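Ticket: Label printer drops off network after sleep
Product: Narari desktop label printer, network model
Site: Clostov, second floor packing room
Opened: 4 May 2018
Status: Closed, workaround in place
Priority: Normal

Problem as reported

Printer prints normally after power-on. After a period with no jobs it goes to sleep and does not wake when a job is sent. The job sits in the queue with the status "Sending" and then changes to "Error". Power cycling the printer clears the fault until the next sleep. Two other printers of the same model on the first floor do not have the problem.

Environment

Printer firmware 4.52
Driver installed from the Tesora print server, shared queue
Wired connection, address assigned by DHCP
Switch: Ketilsson, office series, port speed set to auto

Log

Entry 1
Confirmed the fault. Sent a test label with the printer awake: printed. Left it to sleep, sent the same label: no output. Ping to the printer fails while it is asleep. The link light on the printer is off and the matching light on the switch is off too.

Entry 2
Checked the queue on the print server. SNMP status was turned on for this port. Turned it off, restarted the spooler, repeated the test. The job now stays at "Sending" and never reaches "Error". Still no output, so the server is only reporting the fault in a different way. Setting left off.

Entry 3
Swapped the patch cable for a known good one. No change. Moved the printer to a spare wall jack on the same switch. No change. Moved the original cable back.

Entry 4
Compared the configuration page with one from a first floor printer. Firmware matches. Two differences: the first floor printers have Energy Efficient Ethernet disabled, and they hold reserved addresses. Added a reservation for this one, ending in .54, and renewed the lease. Fault still present after sleep.

Entry 5
Disabled Energy Efficient Ethernet in the printer's web page under Network, Advanced. Setting did not survive a power cycle. Tried twice with the same result. Disabled it on the switch port instead and fixed the port at 100 full duplex, with the printer set to match. Printer now answers ping during sleep and wakes on the first job.

Entry 6
First label after waking came out blank. Second was correct. Ran media calibration from the front panel and cleaned the gap sensor with a dry swab. Blank label did not come back in the next four wake tests.

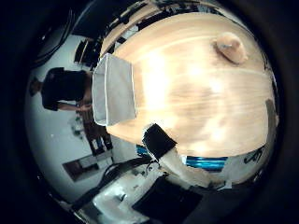
Entry 7
User asked whether the blank label could come back if the roll is changed. It can, if the new stock has a different gap. Run calibration after every change of stock and before sending a real job. Keep the printer on a flat surface with clear space in front of the output slot; a plain wooden tabletop with a lot of open surface, like the one in the photo, is fine for this model. Labels that curl back into the slot can cover the sensor and give the same symptom.

Resolution

Energy Efficient Ethernet off at the switch port, speed and duplex fixed at both ends, address reserved. If the printer is moved to another port, the port settings have to be made again on the new one. Firmware issue with the setting not saving has been reported to the vendor under a separate ticket.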